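How to Sort and Store a Used Minifigure Lot Without Losing the Small Parts

A mixed lot of used minifigures is one of the cheapest ways to grow a collection, but it is also a mess on the first day. In this guide I explain the method I use at home.

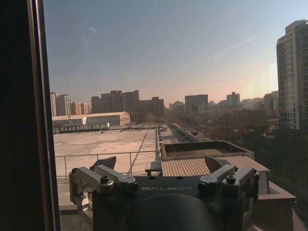
I learned it slowly, with mistakes, and the last lot I bought was the first one where I did not lose a single hand. It came from a seller in Gorkport, 131 figures in one shoe box, most of them without hair and many with the wrong legs.

What you need

A large tray with a raised edge, or a baking sheet with a towel on it
Small zip bags, the size for jewelry
A soft toothbrush
A bowl and a fine strainer
Mild dish soap
A pencil and some paper labels
One box with dividers

I use the Qaisi divider box with 12 compartments. Any box is fine if the lid presses down on the dividers. If there is space between lid and divider, small parts will travel to the next compartment when you carry the box, and you will find a sword in the hats.

Step 1: Do not take anything apart yet

This was my biggest mistake in the beginning. I opened the bag, I pulled all the heads off, and I washed everything together. After this I had a very clean pile and no idea which torso belonged to which legs. Often the previous owner kept at least some of the figures correct, and you want to save this information.

Put all the figures on the tray, standing or lying, and look for complete ones first. If a figure looks right to you, put it in its own bag together with its accessories. You can check later if you were correct.

Loose parts go to the side. Figures which are clearly mixed (a pirate torso with space legs, for example) also go to the side.

Step 2: Identify by the torso

The torso is the best part to start with. Heads are repeated in many sets, and plain legs are used everywhere, but a printed torso usually belongs to a small number of figures. Look at the front and also the back. Two torsos can have the same front and a different back print, and the price can be very different too.

I search in an online catalog by theme and then by color. If I do not know the theme, I describe the print with two or three simple words, such as "jacket brown pocket". It is better to use few words. With long descriptions I never find anything.

When you find the figure, write its catalog number on a paper label and put the label in the bag with the torso. Use pencil. Ink from some pens can move to the plastic after a summer in a warm room, and on a white torso it does not come off anymore.

In my Gorkport lot I could identify 47 figures in the first evening. The rest took me two weeks, a little each evening after dinner.

Step 3: Separate the parts which should not get wet

Before washing, take out the following:

Cloth capes and skirts
Parts with stickers
Parts with a chrome or metallic coating
Anything electric, such as light-up swords
Heads or torsos with a print that is already peeling

Capes can be cleaned alone. Put the cape in a little cold water with one drop of soap, press it with a finger, rinse, and dry it flat between two sheets of kitchen paper. Do not twist it. The older stiff capes will fray at the neck holes if you pull them over the neck pin too many times, so take them off once, clean, and put them back once.

Step 4: Wash

Fill the bowl with lukewarm water. It should feel comfortable on your hand, not more. Hot water can bend thin parts, and I have ruined a pair of white legs like this. Add a small amount of dish soap and leave the parts there for half an hour.

Brush the legs behind the knees and under the feet, because most of the dirt is in these places. On printed areas do not brush at all, only use your finger. Then pour everything through the strainer and rinse it under slow water. Please close the drain first, even with the strainer.

I do not pull the arms and hands from the torso for washing. Many people do it, but each time you pull an arm there is a risk for the torso to crack at the side. A hairline crack under the arm takes away a good part of the value, and it only grows.

Step 5: Dry

Shake the legs, as water stays inside the hips and the feet. Put everything on the towel with the openings down. One night is normally enough for torsos, and I give two nights for legs. Do not use a hair dryer, and do not put the tray in the sun. White, blue and light gray parts become yellow in the sun, and it happens faster than you think if you forget the tray.

Step 6: Check the condition

Now that the parts are clean you can see the damage. I look at each piece under a desk lamp and sort in three groups:

Good: clean print, tight joints, no cracks.
Usable: small scratches, a loose hip, a little fading.
Spare: cracks, bite marks, print mostly gone.

For loose hips there are many tricks on the internet with glue or nail polish. I do not recommend them. A loose figure can stand well on a base plate, and that is enough for a shelf.

Do not throw away the spare group. A cracked torso can still give you two good hands, and hands in unusual colors are surprisingly hard to buy alone.

Step 7: Build and complete

Put together the figures you have identified, with the catalog page open next to you. Check the hair or hat, head, torso, hand color, legs and accessories. Hand color is easy to forget - for a long time I had an explorer with yellow hands who should wear brown gloves.

For each missing part, write one line on a list: the part, the color, and the figure it is for. I wait until the list is long and then order from one or two shops, as the postage costs more than the parts. My list for this lot had 33 lines when I stopped. I found most of them at Melgate, and only a few hats had to come from a second shop.

Step 8: Store

Figures for display go on the shelf. I use Tilau stands with a clear cover, and I keep the shelf on the wall opposite the window. All the others go in bags, one figure per bag, with the label inside.

Some advice for the bags:

Take off wide hats and large hair pieces and lay them next to the figure, so nothing is bent.
Do not put old rubber pieces in the same bag with white plastic. Some rubber leaves a stain.
Press out the air gently, but do not make the bag tight around a cape.
Store the bags standing, like cards in a drawer, with the labels in front.

I order my bags by theme and then by catalog number. Some collectors order by year and it also works well, but then you should write the year on the label too.

The loose parts go in the divider box. My compartments are: male hair, female hair, hats, helmets, heads, plain torsos, printed torsos, legs, hands, weapons, tools, and animals. Small animals only, of course. Horses have a separate box.

How long does it take?

For a small lot, plan one evening for sorting, half an hour of soaking and brushing on the next day, and then the drying time. I like to wash on Wednesday, so all is dry for the weekend. A large lot is better divided by theme. Wash one theme, finish it, and then start with the next one. If you wash everything together you will need a much bigger table than you have.

If you want to sell the doubles, take the photos directly after Step 7, when the figures are clean and complete, before you put them in the bags. I always forget this and have to open them again.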